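4. Setting up your product test (for reviewers)

Read this before you open the box. Most of the emails we get are about stuff that's in this section.

You've been accepted for a test on Onarus and the parcel is on its way or already at your door. Steps below are for beauty and skin care items. Hair tools and perfume have their own section (see 6).

4.1 Before you start

1. Log in and go to My Tests. Status should say Shipped or Delivered. If it still says Pending, don't start, your answers won't save.

2. Check the item name on the box against the item name on your test page. Shade too. Wrong shade = stop, use the Wrong Item button. Don't review it anyway.

3. Read the ingredients list. Yes, all of it. Allergies you put in your profile are checked by us but formulas change and we don't always hear in time.

CAUTION: Do a patch test. Small dab, inside of the elbow, wait 24 hours. Any redness or itching, wash off and close the test with reason code Skin. You don't lose any points for this.

4. Pick a spot at home you can come back to every day of the test. Same place, same light. A kitchen table by a window is fine. Cover it with something you can wash, foundation does not come out of bare wood.
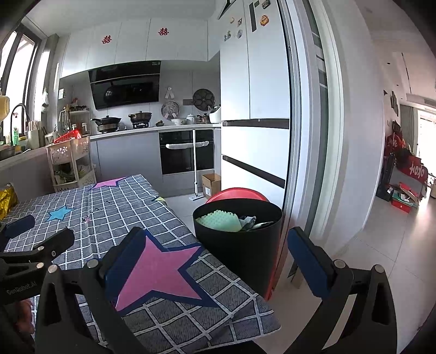

Fig. 4a. Table with a gray check cloth.

5. Take off whatever you're wearing on your face and wait ten minutes. Then take your Before photo. No filters, no ring light set to warm.

Note: Before photos can't be added later. The upload box closes when you submit your first diary entry.

4.2 Filling in the diary

1. One entry per day for the length of the test. Usually 14 days, sometimes 28. Check your page.

2. Each entry has four boxes: Applied (time), Amount, Feel, Look. Feel and Look are separate on purpose. A cream can feel greasy and look great.

3. Write entries the same day. The system lets you go back one day, no further. Missed two in a row and the test pauses, see 4.5.

4. Plain words please. "Pilled under my sunscreen by 11 am" is useful. "Amazing!!" isn't.

5. Don't start any other new product during the test. If you have to (prescription, dentist, whatever) tick Changed Routine and say what.

Note: the entry box holds 900 characters. It does not warn you, it just cuts off. Type long ones somewhere else first and paste.

4.3 Writing the full review

1. Opens the day after your last diary entry. You have seven days.

2. Minimum 800 characters, and spaces count. Most good ones run over 1,000. No upper limit here, the 900 thing is diary only.

3. Star rating first, then text. If you do it the other way round the page reloads and you might loose what you wrote. Known bug, fix planned for October.

4. Say that you got the item free. The tick box adds a line for you at the top. If you also post on your own blog or channel you need to say it there too, in your own words, near the start. Not in the hashtags.

5. Price: give the full store price, not what you paid (nothing). Use the currency on your test page.

6. Low ratings are OK. We don't remove them and brands can't ask us to. Ketitz and Vieira tests get an extra question on packaging, please don't skip it.
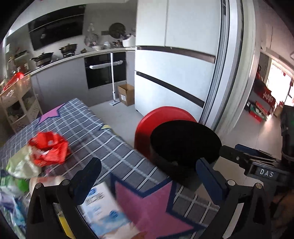

4.4 Points and what they get you

Points land when your review is approved, normally three working days.

1. Finished diary, no gaps: full points. Gaps: part points, worked out by the system, we can't change it by hand.

2. At 1,000 points you move to Level 2 and can apply for full size items. Level 1 is minis and sachets mostly.

3. If your total looks stuck (one tester sat at 3,388 for weeks) log out, clear the cache, log in again. Still stuck, write to us.

CAUTION: Selling or swapping test items closes your account. Giving the rest to a friend after the review is approved is fine, as long as it isn't a mascara or lip product.

4.5 Paused tests

1. Open the paused test and choose Restart or Close.

2. Restart sets the diary to day one. You keep your Before photo.

3. You can restart once per item. After that its closed and the item counts as used.

Questions on any of this go to Nadine Bataineh at the Nernton office, through the Contact form only. Put your test number in teh subject line. Replies before 5 pm if you write in the morning.

Next: 5. Changing your skin profile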